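Minami project: where we are halfway through the year
5 min read
9 shares · 13 comments

Hello to everyone at the Closanwood fund! You asked for a progress report by the end of November and I'm getting it in with a little room to spare, which has surprised people in my own building. I'll try to cover what we said we'd do, what we've done, where the money went, and what I'd like to change for the spring. There's a question for you near the bottom about the parts budget, so please don't stop at the good news.

Quick refresher for anyone on your side who wasn't there when the application came in. Minami is the after-school robotics project at Pamstead High. The students don't build a robot from scratch. They teach one, by picking things up with hand-held grippers and recording what the grippers see and how they move, and then they train a small model on those recordings and try it out on the arm. The arm is called Ekine. The students voted on that name and I was told I didn't get a vote.

We have nine students this year, up from last year's bunch, and they come in twice a week. We've met for 13 weeks so far. A couple of kids have marching band in the fall and come in late with their shoes full of grass, and that works out fine, as the first chunk of every session is setup anyway.

What we promised you

The application listed five table tasks: moving a plate, standing a cup up, unpacking a box, folding a small towel, and sorting cutlery into a tray. The idea was that each student would get good at recording at least one of them and then help train on it. We said we'd have recordings for all five by winter break and something running on Ekine for at least two.

Plates and cups are recorded. Unpacking a box is underway. The towel has been started and stopped and started again, and I'll get to that. Cutlery we haven't touched. On the arm side, the cup task runs, and the plate task runs if you're generous about what counts as running. I'd call us a bit behind on recording and right about where I hoped on the arm.

How a session goes

The students split into recorders, checkers and what they call the reset crew. A recorder wears or holds the grippers and does the task. A checker watches the video come in and keeps a log of anything odd. The reset crew puts the objects back in a new spot every time, and this turned out to be the job that takes the most thought! Early on they'd put the plate back in the same place over and over, the way anybody tidying up would, and the model learned that plates live in one corner of the universe. Now they have a paper chart with starting positions on it and they cross them off as they go.

They can do up to 200 recordings in a good week. A good week means no fire drill, nobody out sick, and the laptop not deciding to update itself at four in the afternoon. I've asked the checkers to throw out bad takes without feeling guilty about it, and they've gotten pretty ruthless. One of our quieter students rejected a whole afternoon of her own work in October after noticing she'd been leaning on the table the entire time. I'd have let it slide, and she was right not to.
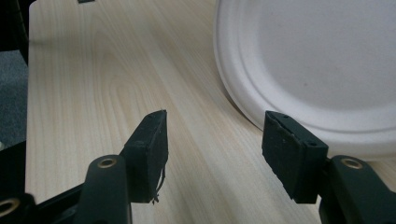

Plates were supposed to be our easy one, and they've taken more sessions than anything else on the list. A flat thing lying on a flat table doesn't give you much to grab. The students tried coming straight down from above with the fingers open and found out how little there is to close on, so they switched to coming in at the rim, one pad over and one pad under, with a little tilt. We went with plain white paper-type plates, and the raised rim on those does help. The black rubber pads on the fingers are getting a lot of use, and you can see the scuffs on them now, with the one on the right starting to peel a little along its upper edge. I mention it partly for the parts question further down — pads are the thing I underestimated most in the budget.

What we've learned from plates has been worth the time, I think. The group got into a long argument about whether a recording should include the fumbles. Half of them wanted only clean grabs. The other half said that Ekine is going to fumble too and ought to have seen what getting out of a fumble looks like. They ended up training it both ways and comparing, which took three weeks and wasn't on any schedule I gave you. The version with some fumbles in it did better on our plates. I told them not to put too much weight on that, given how few tries we ran on the arm, and they put a note saying so at the top of their write-up in capital letters.

The towel

I owe you a straight account of this one. We recorded towels for most of October and then set the whole batch aside. The recordings were fine to look at. The trouble was that every student folds a towel differently and feels strongly about it. Thirds, halves, halves then thirds, one young man who rolls his. When you mix all of those together, the model seems to want to do a bit of each, and Ekine would pinch a corner, lift it, and stop there like it had forgotten why it came into the room.

So they sat down and wrote a folding rule. One fold, long side to long side, then one more. Everybody practices it by hand first and only picks up the grippers after that. We've restarted with the new rule and I'd rather not promise you a result yet. The kids have taped the rule up on the wall, with a drawing, and at least two parents have told me it's now being enforced at home.

Two hands

The part I'm most excited about (and the part that wasn't in the original plan in any detail) is that we've moved to using a gripper in each hand. The cup and plate tasks were planned for one hand. Unpacking a box pretty much asks for two: something has to hold the box still while something else goes in after whatever's inside. We tried it one-handed for a session and mostly pushed the box around the table.

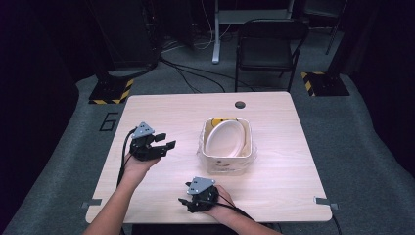

Getting both hands to record together took some doing. The two recordings have to line up in time, and for a while ours didn't, so on playback the left hand would let go before the right hand had hold of anything. A pair of juniors tracked it down over about a week of lunches. I followed maybe half of the explanation. The fix was a small change to how the two start signals get sent, and they've written it up properly so that next year's group doesn't have to find it all over again.

Working with two also changed how they talk to each other, and I hadn't seen that coming. With one gripper, everyone else was audience. With two, the checker calls out when one hand wanders out of view, the recorder calls back, and the reset crew has started suggesting which hand ought to lead. They've begun swapping jobs partway through a session without being asked. I have one student who wouldn't go near the recording job in September — too many people looking at her hands, she said — and she's now the person the others ask when a grab won't work.

Box recordings should be finished soon after the new year. I'm keeping it to light things in the box for now, and so far the arm hasn't been asked to do any of it.

Money

Spending is close to plan, apart from pads and cables. The laptop and the storage drives came in under what we'd set aside, and I've held on to the difference. Snacks came out of my own pocket and the parent group's, so you won't find any crackers on the sheet. The full sheet is attached to the email version of this report, with receipts in the same order as the lines.

My question for you: may I move what's left from the laptop line over to spare parts? I'd buy replacement finger pads, a couple of longer cables, and a spare set of screws for the fingers. I'd like to order before winter break so nobody's standing around waiting in January. If you need that request on a form, send me the form and I'll fill it in the same day.

What comes next

Towels under the new rule, then finishing the box, then cutlery. I expect cutlery to be hard and I've warned the students. Forks and spoons are thin and shiny and they lie flat, and we know how we did with plates. If we run short on time, I'd like to cut cutlery down to spoons only and do those well, and I'd want your okay on that before I tell the group.

We're also planning an open afternoon in March, in the library, with Ekine doing cups and (fingers crossed) plates, and a table where visitors can try the grippers for themselves. You're all invited. The students would love to have people from the fund try the plate task in particular. They've been practicing their encouraging faces.

Thank you for backing this. I'll send the next report at the end of April, and you can always write to me at the school in the meantime if something on the sheet doesn't add up.

Posted in: Minami, Reports to funders

Related
Ekine picks up a cup (and puts it down again)
What to bring to your first Minami session
Our application to the Closanwood fund, in full
Pamstead robotics: photos from the fall open house
How we fold a towel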